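Budgeting for the second arm: a talk with Rekha Kashyap
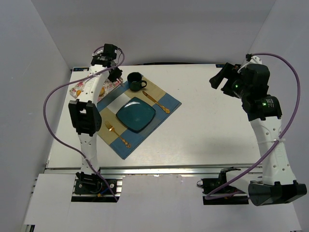

Two arms on a shared front rail, with a place setting on the table between them.

Rekha Kashyap plans equipment spending for the test group at Jernada, where table-setting is one of the standard tasks. Her first budget covered one arm per station. The current one covers two, and she has revised most of the line items around it.

"The arm price is the number everybody asks for," Kashyap said. "It's the easy part. You get a quote, you type it in."

The harder lines are the ones attached to it. She now holds 15 percent of the hardware cost for spares, mainly gripper parts, motors and cable. Cable was missing from the first plan altogether. "A cable that flexes at the wrist all day is a consumable. I budget it like one." Zip ties go on the same line.

Mounting was another revision. Kashyap specifies an aluminum rail along the front edge of each table, with both bases attached to it, so that spacing can be changed without drilling a new top. Plain walls on three sides are quoted separately, as is the tableware.

Lead time drives the order date. Bosman quoted 18 weeks for a matched pair, and Sindari quoted less for single units. Kashyap split the order and regretted it. "Two firmware versions on one table. Lalit lost most of April to that." Lalit Rastogi, who maintains the stations, now signs off on every purchase request before it goes out.

She plans for five stations, with one complete arm on the shelf. Asked about service contracts, she said she compares the annual fee with around 100 hours of Rastogi's time and buys whichever is cheaper. So far that has been the hours.

The next request covers replacement grippers. It is waiting on a revised quote from Wument.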